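Journal > Home Life > Opinion
Filed under: laundry, small rooms, grumbles
Last updated 2019-01-15

Fold on the bed. I will die on this hill. Folding boards, folding tables, the 87 dollar thing from Jerkix, no thanks. You have a bed. It's flat, it's the right height, and you can't go to sleep untill the pile is gone.

Knits especially. Lay the sweater out flat, sleeve back across the body, then the other one, then up from the hem. Hangers wreck the shoulders. Mustard stripes on a striped sheet, fine, who cares if it matches.

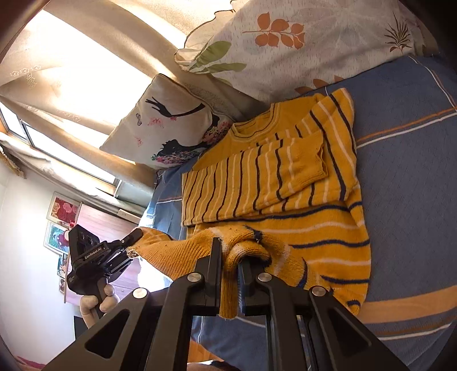 The chair is not a shelf

Second gripe. Every bedroom has one chair and by September it's under a heap. Keep it clear. Throws go over something soft where you can grab them, knitted one on top, and open the curtain so theres some daylight to fold by.
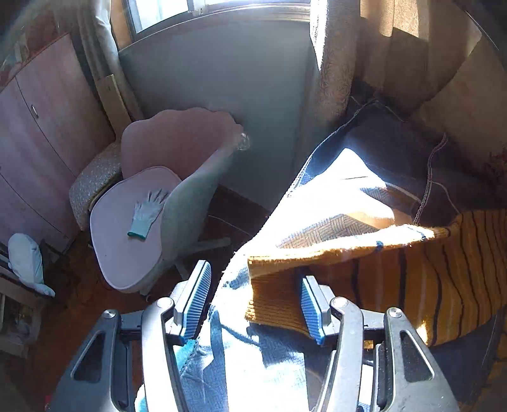 Ylva Bråten disagrees, she wrote in that a bed is for sleeping and she has folded standing up at the ironing board since she moved to Vener, sweaters included. Ok. My back hurts just reading it.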